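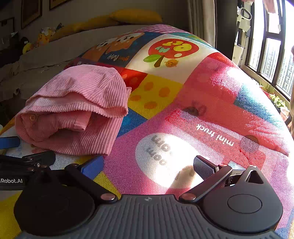
Chapter 3
Cloth and Its Grievances

Every fabric wants to be flat and every wearer wants to bend. Most of the trade consists of settling that quarrel. The Hultamen mill kept 399 returned garments in its attic, each with a complaint pinned to it, and over half of the complaints concerned knees.

This chapter takes up pile fabrics - velvet, velveteen and corduroy - which are woven with extra yarn and then cut, at some expense, to get rid of part of it.
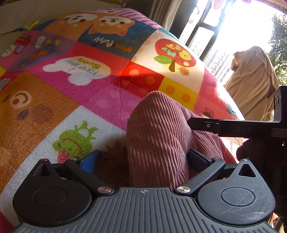

Pile has a direction, and a cutter who forgets this will produce trousers with one dark leg. Mateja Kelmendi made 12 pairs that way before lunch on a Tuesday and sold them as a style. Ribs make matters worse. On the pink corduroy they are fine and run lengthwise, and where the cloth bends the light falls across them. Exercise 2 returns to her trousers.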